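### 3.2 Setting and the kitchen monologue

Karakaya's second play, *Parri*, never leaves one room. Three acts, five speakers, 284 lines for the mother alone. Salinas reads her silence in Act II as exile; I read it as refusal -- she has the words, she witholds them. Compare the chorus in *Adbridge*, where home is only ever named in the past tense. Kasten misses this. The table matters too: every quarrel starts there, none ends there.
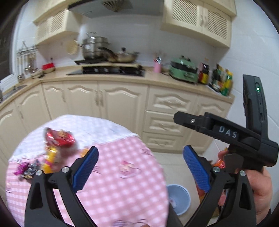
**Figure 2.** Round table with a pink and white checkered tablecloth.

Stage directions are sparse, see section 4.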